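Review: Jurer Strike Map, a phone app for following strikes and road closures

13 February 2018

I have used Jurer Strike Map since December, and I think it is long enough to write something fair. I live outside the city and take two buses to my work, so every general strike or protest march is a practical problem for me before it is a political one. The app promises to show which roads are blocked, which schools and offices are closed, and which bus lines do not run on that day.

The installation was easy. You choose your district and up to 6 places that are important to you. I put my house, my office, the school of my daughter and the bus station. After that the app sends a message when one of them is inside a closed area. The paid version costs 890 for a year, in our local money, and the free version shows only one place.

During the transport strike in December the app did its work well. The first message came in the evening before, when the unions had announced the strike but the school had not yet said anything to parents. At 6 in the morning there was a second message with the list of bus lines that were stopped. The list was correct for both of my lines. My colleague Jinfeng Qiu, who uses the older program from Liretti, received the same information only when she was already standing at the stop.

The second strike was smaller, called by two opposition parties, and here I was less satisfied. The map showed the bridge as closed for the whole day, but the march had crossed it before noon and the traffic was normal again. I made a detour of 30 minutes for no reason. I wrote to the support and got a polite answer from Guangming Zheng, who explained that closures are removed only after the police office confirms it. I understand this rule, but the map could say "not confirmed" in such a case.

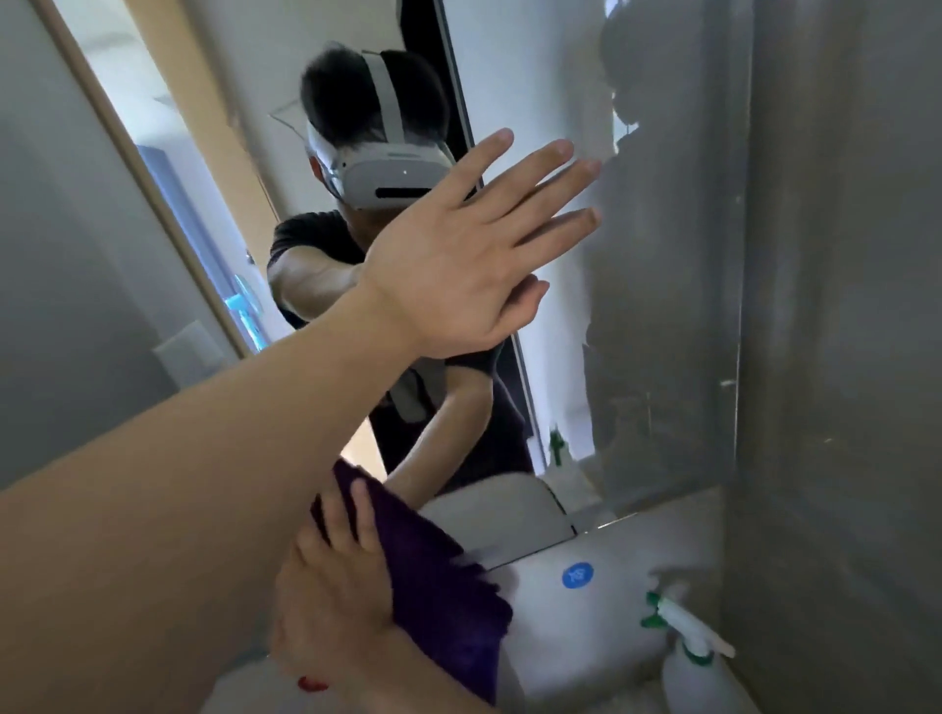 The news page is the weakest part. It puts statements from the parties, the government and the unions in one list, and it is not always clear who is speaking. Twice I read a sentence as an official decision and it was only a demand from a party leader. A small label with the name of the source would be enough to repair this. The comments below the news are also not moderated, and I have switched them off.

The battery use is moderate. On my old phone, the app took roughly a tenth of the battery on a strike day and almost nothing on other days. The text is large enough to read on a moving bus.

I also tried Prurkum for two weeks. It has a nicer map, but it does not include schools, so for a parent it is not very useful.

Good: early messages, correct bus lists, school closures included.
Not good: slow removal of old closures, unclear sources in the news.

My score is 4 out of 5. I paid for one more year.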